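Imprimir | Enviar por e-mail
Categoria: Robótica > Software > Planejamento de movimento

Dois braços, uma mesa: como parei de brigar com o planejador

Se você chegou até aqui, provavelmente já tem o Momik rodando e os dois braços planejando como se o outro não existisse. Eu também comecei assim! Vamos arrumar isso.

Primeiro, abra o arquivo da cena e declare os braços num grupo só. Eu resistia a essa ideia (dois grupos parecem mais limpos no papel), mas o planejador precisa enxergar as 2 cadeias juntas para checar colisão entre elas.

Depois vem a cena de colisão. O escorredor entra como uma malha simples e cada prato como um cilindro bem fino, com nome próprio: prato_cinza, prato_azul, prato_amarelo. A gaveta aberta entra também - esqueci dela na primeira versão e me arrependi.

Na hora da pega, libere o contato só entre os dedos da garra esquerda e o prato_cinza:

permitir_contato(garra_esq, prato_cinza)
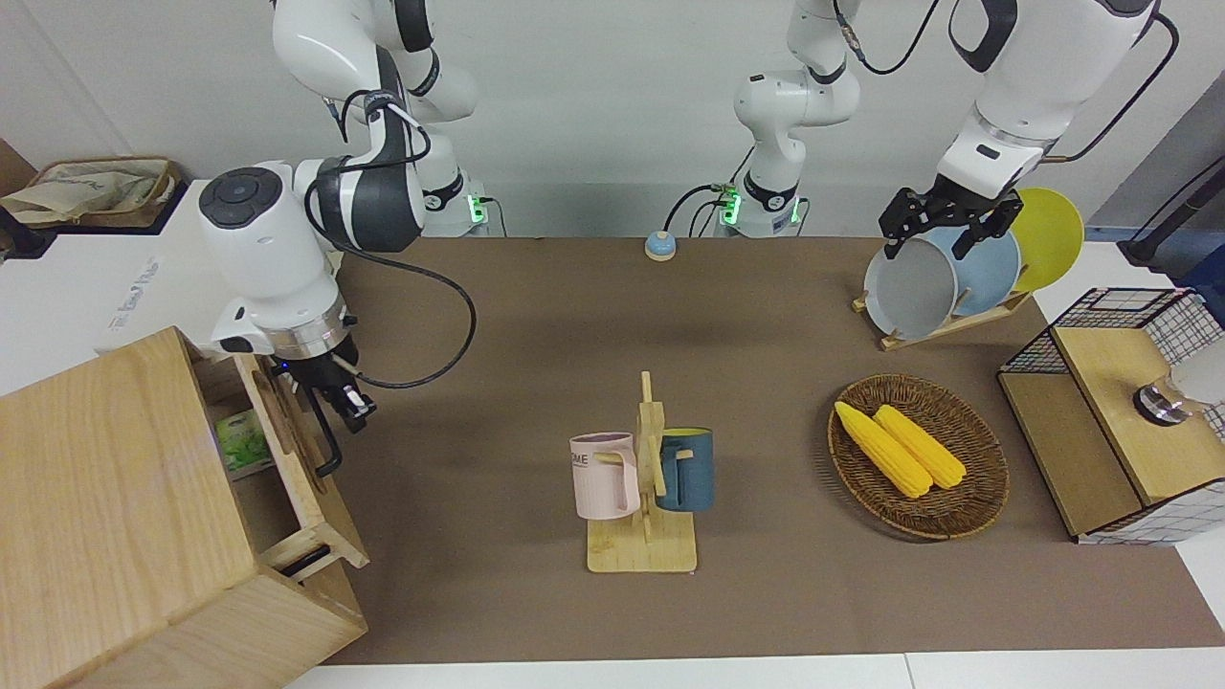 Garra esquerda no prato cinza, gaveta aberta do outro lado: 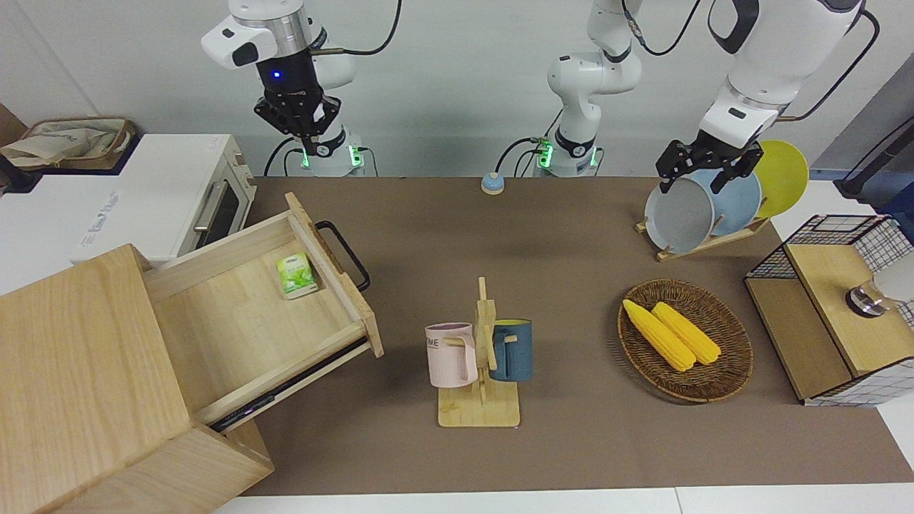

Lucimara Lopes me escreveu contando que fez tudo isso e o plano continuava falhando no prato da frente. No caso dela, a margem de segurança estava tão grande que encostava no prato azul, e bastou reduzir para 3 mm.

Boa, Lucimara! Vale conferir esse valor antes de mexer no resto. Eu deixo o limite de tentativas em 600 e gravo o log de cada uma; quando o plano falha, procuro o par de objetos que aparece mais vezes nas colisões e começo por ele.

Por último, rode em simulação com a velocidade baixa. Se passar, repita no robô de verdade, com a mão perto do botão de parada.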